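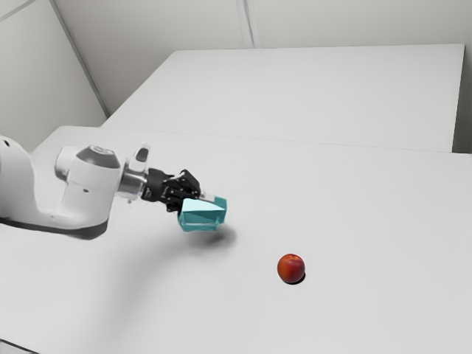
Section 4 describes how to set up the gifts and payments register in Kumsa. Every entry must have a description that a person from another office can understand without asking. "Turquoise box, held in black gripper of white robotic arm" is a good description. "Sample" is not enough, and the system will send it back to you.

4.1 First set-up

1. Log in with your site account (Drutville or Skildale).
2. Open Settings, then Register, and choose New.
3. In the field Limit, enter 3,000. Payments above this limit need 2 approvals.
4. In the field Days to answer, enter 20.
5. Add the approvers. An approver cannot be the same person who made the entry.
6. Press Save and wait for the green line.

Note: Payments to public officials, agents and their relatives go always to the approvers, also when the sum is below the limit.

Caution: Do not delete an old entry to correct it. Use Amend, so that the first text stays readable for the auditor.

4.2 Moving old records

Files from Cudden can be imported until the end of October. For the list of accepted columns, see page 29.

Last changed: September 2023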